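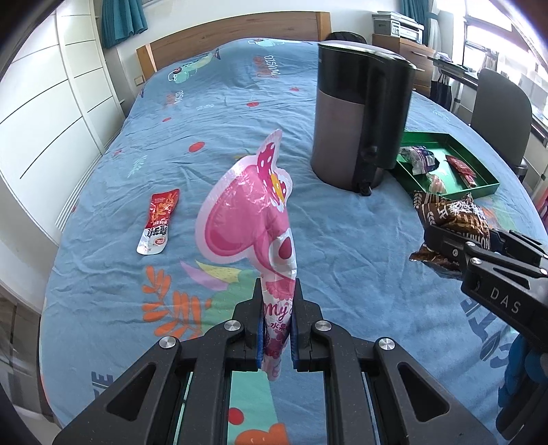

零食袋

阅读时间：8 分钟

本站使用 Cookie 以改善浏览体验。继续浏览即表示您同意我们的 Cookie 政策。

零食袋，行业里一般归在“软包装”名下，指的是用塑料薄膜、铝箔、纸或者它们的复合材料做成的小型食品袋，用来装糖果、饼干、果干、膨化食品这一类东西。我写这个条目的时候翻了不少资料，越翻越觉得这玩意儿值得好好聊一聊（家里人已经不愿意跟我一起逛超市了，我在货架前面能站半天）。下面的内容有些是书上的，有些是我自己多年攒袋子攒出来的体会，我尽量把两者分开讲。

名称

“零食袋”是口语，标准文件里很少这么叫。按形状分，常见的有枕式袋、三边封袋、风琴袋、八边封袋和自立袋；按材料分，又有单层袋、复合袋、镀铝袋、纸塑袋等等。两套叫法经常混着用，所以你会听到“镀铝自立袋”这样的组合，其实一点也不复杂，前半截说料子，后半截说样子。

港台那边的说法又不太一样。梁雅雯（Ya-wen Leung）给我来信说，她小时候管所有响得厉害的袋子都叫“胶袋”，不响的才叫“纸包”，哪怕里面明明也有一层塑料。我很喜欢这个分法，可惜没办法收进正文的分类表。

历史

早年的零食大多散装，装在玻璃罐或者铁皮桶里，顾客要多少，店家就用纸包多少。纸包的毛病大家都知道，油一浸就透，天一潮就软。后来有了蜡纸袋，把两张蜡纸的边熨在一起，算是给薯片这类东西找到了一个能保住脆劲儿的办法。再往后是玻璃纸，透明、挺括，摆在柜台上好看得很！缺点是怕潮，得再涂一层防潮的东西。

二十世纪中叶以后塑料薄膜便宜下来，聚乙烯、聚丙烯陆续进了食品厂。单独一层薄膜往往顾此失彼：好封口的不一定挡得住氧气，挡得住氧气的不一定好印刷。于是就有了复合，把几种膜贴到一起，各管一摊。自立袋也是二十世纪六十年代在法国出现的，底部折出一个撑开的兜，装了东西就能站住。刚开始用得不多，过了好些年才在饮料、果冻和糖果上铺开。

我手头最常翻的一本参考书是塔德乌什·马利诺夫斯基（Tadeusz Malinowski）写的《袋与封》，382 页，图版印得很差，文字却极好。他讲蜡纸袋那一章我读了三遍，里面有一段专门写熨斗的温度，写得像菜谱。

结构

一只普通的复合袋，从外往里大致是印刷层、阻隔层和热封层。印刷层常用聚酯或双向拉伸聚丙烯，图案多半印在这层膜的背面，这样油墨夹在中间，手摸不到，也不会蹭到吃的东西上。阻隔层可以是铝箔，也可以是镀铝膜，前者是真正的一层铝，后者只是在膜上蒸了极薄的一层金属。热封层一般是聚乙烯或者流延聚丙烯，受热会软，两面一压就粘住。

想在家里区分铝箔和镀铝，有个土办法：把袋子对着强光看，镀铝的多少会透一点光，铝箔的基本不透。另一个办法是折，折完了老老实实保持折痕的，里面多半有铝箔；慢慢弹回来的多半是镀铝膜。我试下来折的办法更可靠一点，看光的办法遇上满版深色印刷就不灵了。

封口也有讲究。横封在上下两头，纵封通常在背面中间，就是那条总想让人去抠的“背鳍”。压出来的纹路有直纹、网纹、点纹，纹路多一些，封口处就更容易排掉夹在里面的空气。撕口则有锯齿边、V 形口、易撕线几种。锯齿边顺带省了一道专门开撕口的工序，所以便宜的小袋几乎都用它。

还有一类异形袋，边缘按图案模切成波浪、弧线或者动物轮廓，儿童零食用得特别多。异形袋要多开一副刀模，废边也多，成本自然上去了，不过摆在一排方方正正的袋子中间确实抢眼。

充气

袋子鼓鼓的，里面大半是气，这是零食袋挨骂最多的一点。充进去的通常是氮气，作用有两个，一是赶走氧气，让油脂慢一点变味，二是当垫子，不让东西在路上碎成渣。袋子里留多少空，各家做法不同，薯片类留得多，软糖和果干类留得少，有的干脆抽掉空气贴紧了装。

带着零食去高原，袋子会胀得像个小枕头，这是外面气压低了的缘故，跟变质没有关系。不过如果在平地上、常温里放着，一袋本来瘪瘪的果干自己鼓了起来，那就别吃了，很可能是里面有微生物在产气。

图案与文字

零食袋的图案有一些约定俗成的套路。水果味的爱用粉、黄、橙，配卡通动物和小花；谷物类的爱用棕色、米色，配麦穗；辣味的不用说，大红加黑。咸味零食用蓝色和绿色的也不少，只是同一种颜色在不同国家代表的口味可能完全不一样。我在波兰的时候就按颜色买错过一次，满心以为是原味，结果一口下去全是醋！

博格丹·奥斯特罗夫斯基（Bogdan Ostrowski）在乌莱尔斯卡（Ullerska）开过一家小印刷厂，接的都是糖果袋的活儿。他告诉我凹版印刷的版辊是按颜色算的，一个颜色一根，所以老袋子上能省就省，三个颜色加一块白底就算体面。现在数码印刷可以小批量换图，设计上放开多了，他看了反倒有点不习惯，说满袋子都是渐变，眼睛没地方歇。

文字部分，各国都有法定要标的内容，一般包括品名、配料、净含量、生产者、保存条件和日期。配料表通常按加入量从多到少排列，这条很实用，看前几样就大概知道自己在吃什么。净含量不包括袋子本身的重量。日期常常是最后用喷码或者热转印打上去的，所以位置偶尔会歪，压在图案上看不清的情况也有。

规格

家庭分享装做到 400 克就算比较大的了，再大的话袋口多半要加拉链条，不然一次吃不完，剩下的全靠夹子。我见过一款卡利诺夫斯基（Kalinowski）牌的麦片脆，装了 600 克，没有拉链，附赠一根扎带，扎带比袋口还难对付……小包装则走另一条路，大袋套小袋，一次一包，好带，也好分，代价是多用了不少膜。

回收

复合袋难回收，难就难在几种料子粘得太牢，分不开。铝箔、聚酯、聚乙烯各自都有去处，贴在一起就没什么人愿意收了。这些年比较热闹的方向是单一材料化，整只袋子都用聚乙烯或者都用聚丙烯，靠拉伸工艺和薄涂层来补阻隔性。扎伊内卜·贝拉达（Zineb Berrada）对此比我乐观，她觉得干货类完全可以先换过去，油大的再慢慢来。我的保留意见主要在手感上，单一材料的袋子有时候偏软，撕起来会拉丝，撕到一半歪到旁边去，吃的东西撒一桌。

纸袋看上去环保，但多数零食纸袋里面都有一层塑料涂层，能不能当纸回收得看当地的处理能力。各地分类的规定差别很大，以当地为准。

收藏

对，真的有人收藏零食袋，我就是一个。圈子不大，聚在一个叫 Grurkanura 的网站上，目录目前大约有 1345 个条目，按产地和袋型编排。收的规矩是要平整、剪口要齐，最好从底部剪开，正面图案保持完整。清洗用温水加一点洗洁精，背面朝下晾着，千万别用吹风机，膜一卷就再也平不回来。

拉伊德·塔拉瓦内（Raed Tarawneh）负责维护中东那一部分，他坚持连同封边一起扫描，理由是封纹可以帮着判断用的是哪一代设备。争了一阵子以后大家都照做了。目前缺得最厉害的是蜡纸时代的东西，纸脆，又沾过油，能留下来的很少，特罗努特登（Tronutden）那边的旧货市场偶尔能碰到一两张，价钱很随缘。

参见

枕式包装；气调包装；凹版印刷；玻璃纸；糖纸收藏

订阅我们的邮件通讯，每月收到新条目。您可以随时退订。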